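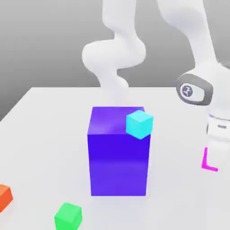
One reader's comment on last month's page was that if a pair of arms can stack blocks on the computer without hitting anything, you can skip the slow run on the bench and go straight to full speed. I've heard the same thing from the people who sell them, in nicer words. I don't agree, and most of this month's tips are my answer.

Bench arms for the home workshop have got cheap enough that plenty of us have one, or are tempted. The leaflets that come with them are full of the word "safe". Some of the advice inside is good. A fair amount is there to protect the seller.

Before you plug it in

Read the sheet about what the maker does not cover. Ponilow puts theirs at the back of the booklet, after the warranty card, and it's the most useful page in there. Mine says the arm is meant for light objects, indoors, on a fixed surface, with nobody's hands in reach while it moves. Compare that with the photo on the box.

Bolt the arm down. Clamps are fine for an afternoon of trying things out, but they creep, and once the base has shifted every saved position is a little bit wrong. If you must clamp, run a pencil line round the base and look at it each time you start.

Put the stop button where you can hit it without reaching across the arm. Todus supply theirs on a short lead that practically forces you to mount it behind the base. Buy a longer one from them, or move the arm. Don't splice the lead.

Then press it. Press it again at the start of every session, with the arm moving slowly. A stop button that was fine in March is a button you haven't tested lately.

About "collaborative"

I'd like this word retired from anything aimed at hobbyists. People read it as "can't hurt you". As far as I can see from the sales pages, it tells you something about how the arm behaves when it bumps into things, and very little about whatever the arm happens to be holding. A gentle arm with a craft knife taped to it is a craft knife on a stick.

So judge the whole job: the arm, the tool, the thing being carried, and where it goes if it's dropped. Glass jars and anything hot stay off my bench while the power is on.

Rehearsing on screen

The free simulators are good and I use one myself. A tall block with a little cube perched on top, one arm behind it and another at the side: this is a sensible practice job, and a better one than picking a single block off a bare table. The tall block gets in the way and the cube hangs slightly over the edge, much as things do on a real shelf.

What I won't accept is a clean run on screen as proof of anything about my garage. Simulated tables are as flat as you tell them to be. Mine is an old kitchen worktop with a dip in it. My blocks have sawdust on them. The mains lead to the lamp runs across the back, and I never remember to draw that in.

Some habits that help:

Put the awkward things in. If there's a vice on your bench, put a box of the same size in the model. Do the same for the lamp and the wall.

Change one thing between runs. Turn a cube a little, or move the tall block towards the arm, and see whether the plan still holds. A plan that works only from one starting position is a recording.

With two arms, practise stopping one while the other carries on. Temska's own demo has both arms stopping together, which is the easy case. Find out what yours does when only one loses power, and whether the other knows.

Write down the speed you rehearsed at. It's very easy to practise at one setting and work at another.

The first real run

Slowest speed the controller allows, nothing in the gripper, nothing on the table. Then the same with a bit of foam. Then the real object. Yes, it's dull. I stand with a hand on the stop for all of it and I don't look at the screen, however pretty the coloured lines are.

Mark the reach on the bench with tape, measured with the arm stretched out and holding the longest thing it will carry. People measure the bare arm and forget the spoon or the brush or whatever else they've given it. I add 8 centimetres beyond that for my own elbows. There's no standard behind the number, I just like the gap.

Long hair tied back, sleeves up, no lanyards. Same as for the pillar drill.

Tall things and little things on top of them

Stacks are where my own mess-ups happen. If something tall is standing on the bench, bring the arm up and over it, and don't let the software choose a shortcut past the side. Set a minimum travel height above the tallest thing present, and include whatever is sitting on top.

Small items near an edge should be moved first, or pushed back by hand with the power off. Wide base at the bottom. A strip of rubber shelf liner under a tall block costs next to nothing and stops it walking.

Certificates and stickers

Mertens sell a "home compliance pack": a folder, some stickers and a form to sign. I asked what it complied with and was sent the brochure again. The checklist inside is decent and you could copy it out on the back of an envelope. The stickers do nothing at all, and I'd worry that a visitor might think they did.

The published standards for robots are real and worth a look if your library can get them, but they are mostly written for workplaces, where somebody is paid to do the risk assessment. You can borrow the method. Walk round the bench, ask what could go wrong at each side, write it down, and fix what you can before you rely on a warning label.

Looking after it

Check the base bolts and the gripper screws every 2 weeks if you use the arm most evenings. The Todus booklet says to look at the joints after 2,000 cycles. Few of us keep count, so I do mine when I oil the vice.

Keep a notebook by the bench. Date, job, speed, anything odd. Odd noises especially – I have gone back through mine more than once and found the same click written down well before I paid it any attention.

Don't update the software on the day you need the arm. Do it when you have an hour spare, then go through the slow run again from the start, foam and all.

Power off at the wall when you leave the room, even for tea. If there are children or a cat in the house, put a lockable cover over the switch and keep the key somewhere else.

Next month: getting glue off a cutting mat, and whether those magnetic tool strips are worth the money.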